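From: Lambros Drakos
To: finishing list
Date: 2022-04-29
Subject: Re: Burrs left in cross holes after vibratory finishing

On the question of the valve bodies, my comments are below the quoted part.

> We run 303 stainless valve bodies in a vibratory bowl with
> angle-cut ceramic media. The outside comes out fine. The
> intersection where the 2 mm cross hole meets the main bore
> still has a burr on the exit side. Longer cycles round over
> the outside edges and do nothing for the burr. Is this a
> media problem or are we using the wrong process?

Mostly the wrong process. Media that can't enter a hole can't work the edge inside it, and anything small enough to enter a 2 mm hole will sooner or later lodge there. We had the same trouble in February on the Nurnerby manifold job, 451 parts with two intersecting holes each. We tried a smaller cylinder media first and spent more time picking it out of the bores than we would have spent deburring by hand.

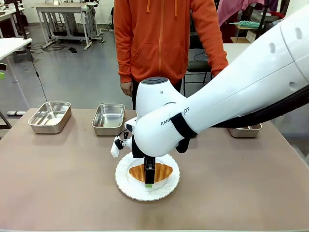
Gripper fingers on a croissant, paper plate underneath.

What worked was splitting the job. The cross hole burr is taken off in the machine with a spring-loaded tool run through the main bore, before the part ever sees the bowl. We use the Jultell cutter in the smaller shank. Feed has to be slow on the way out or it pushes the burr over instead of cutting it. After that the bowl only has to handle the outside, and a short cycle is enough.

Tool life on stainless has been up to 2,000 holes per blade. Change it earlier if the drill is getting dull, as a dull drill leaves a thicker root on the burr and the blade skips.

Two other options, for completeness:

Thermal deburring will reach the intersection, but it leaves oxide on the surface that you then have to clean off. Xenos quoted us for it. The price was fair for large lots and poor for ours.

Abrasive flow will also do it and gives a good radius. Tooling is the cost there - you need a fixture that forces the media through the cross hole and not just down the main bore, where it would much sooner go.

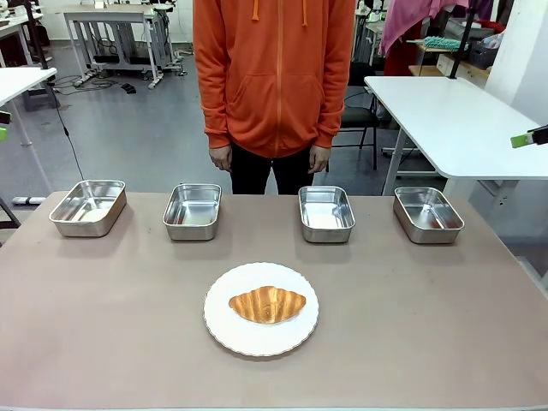
If you stay with the bowl for the outside, check your compound flow as well. Ours was set too low for a long time and the parts came out gray. We are on Flotusow 615 now, metered in continuously, with the drain left open. Recirculating it carried fines back onto the parts.

One thing I could not tell from your message is which hole is drilled first. If the cross hole goes in first and the main bore is reamed last, the burr ends up in the cross hole, and a tool sent down the main bore will not reach it properly. Please post the order of operations and the main bore diameter.

Lambros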